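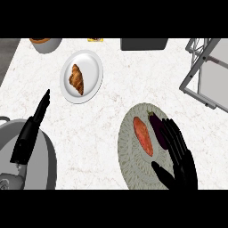 July 13, 2024

Another evening in the simulator and I still don't trust it. Alvar Rønning is delighted with the kitchen. He keeps saying the arms at Jiltavwood will do whatever the ones on the screen do. I said the ones on the screen have never had a loose cable.

The hand worries me most. All those fingers for one aubergine! It looks fine reaching over the platter, but a rendered aubergine weighs what Alvar types in. The plain gripper on the left I could nearly believe in. I'd happily build 2 of those and forget the hand.

He wants 100 clean runs before we cut any metal. We got 18, and he was counting generously. I asked what a croissant does when you squeeze it and he said we'd "tune that later". We said the same of the shoulder joint in December, and it's still in a box under the bench.

Must order bearings from Pumphrey. Told him I'd come over again tomorrow, mostly to argue.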